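Against the Decorated Laundry Corner

Posted Thursday, August 6, 2020

Somewhere in the last few years the place where we dry our clothes became a place we are supposed to look at. I get the catalogs like everyone else. The Drolmont one came this week, and it has 7 pages on what it calls the drying nook, a phrase I had hoped to get through life without reading. There is leafy wallpaper. There is a fern. There is a line of twine between two pale posts, and on the line hangs one linen napkin, which I suppose is the entire wash for a family that doesn't sweat.

I have nothing against twine. My grandmother dried everything she owned on a cord between the porch and the pear tree, and the cord was replaced when it rotted and not before. But her cord was up to 40 feet long, depending on where she tied it off, and it held wet overalls. What is being sold to us now is the idea of that cord, shrunk until it fits on a shelf, with the work taken out.

Start with the rack itself. The kind everyone seems to want has two uprights, a pair of feet, a rod down low to keep the feet from wandering, and a string across the top. I owned one for 2 years, a Hundden, bought at full price because I liked how it looked in the store. A string tied between two posts pulls the posts toward each other. Hang a damp towel in the middle and it pulls harder. The string sags, the posts lean in, the towel slides to the lowest point and folds over on itself, and the next morning you have a towel that is dry at the hem and sour in the center. A rod near the floor can't do much about what is going on at the top. My father could have told you that without taking his hands out of his pockets.

People tell me to hang only light things. Fine. Baby socks, handkerchiefs, a dishcloth if it has been wrung by somebody strong. I don't own enough handkerchiefs to justify the furniture.

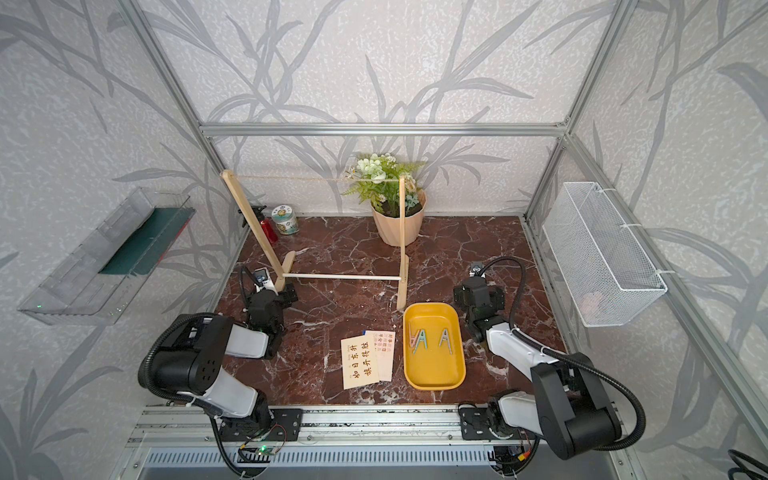 Then there is the matter of plants. I keep seeing them put right behind the line, close enough that the leaves poke up over the string, and I'd like to know who decided this was a good spot. If the plant is real it drops things, and what it drops it drops on clean shirts. If the plant is fake it collects dust, and fake ferns collect it in every little notch, and then you hang a wet pillowcase against it. I have washed an artificial fern. It took most of a Sunday and a toothbrush, and it looked no better afterward. A plant in a laundry area also takes up the one thing a laundry area needs, which is air with nothing in it.

Wallpaper I will go a little easier on. A pattern of grasses and leaves in gray on white is pleasant enough, and I can see the appeal of having it next to a chore you'd prefer to skip. I had something like it in my last apartment, a Drilgate print, in the narrow room where the washer was. By the second September it had let go of the wall at every seam below shoulder height. Steam goes somewhere. It went there. The man at the paint counter sold me a gallon of plain semi-gloss and was kind enough not to ask what had been up before.

The marble look is the other one. Dark red-brown with white veins, running wall to wall, under a rack that is going to drip. I've lived with a floor like that too. On a dark veined surface you can't see a puddle until your sock finds it, and once the water dries you can't tell the spots from the pattern, so you never know if the floor is clean. Some people count that as a point in its favor. I'd like to see the dirt so I can deal with it and sit down.

I know the answer to all this. It costs very little to make a corner pretty, and a person who likes the corner may do the wash more often. I've heard it from friends and I've read it, at length, in the Athumani newsletter, which put together a drying nook for 700 dollars and called it a weekend project. I don't believe it. I have never put off laundry over the wallpaper. I put it off when there was nowhere to hang the sheets.

For that kind of money you could have a good ceiling airer on a pulley, a fan, a second set of sheets, and dinner out while the first set dries. The airer is ugly. It looks like something off a boat. Mine takes two loads at once, jeans included, and goes up out of the way where the warm air is. I screwed it into the joists myself, and the only attention it has needed was a new cord - a proper braided one from the hardware store, nothing you would tie around a gift.

The Hundden rack is still in the hall closet. I bring it out when my niece comes over, and she hangs doll clothes on it with the little pins, and for doll clothes I have no complaints.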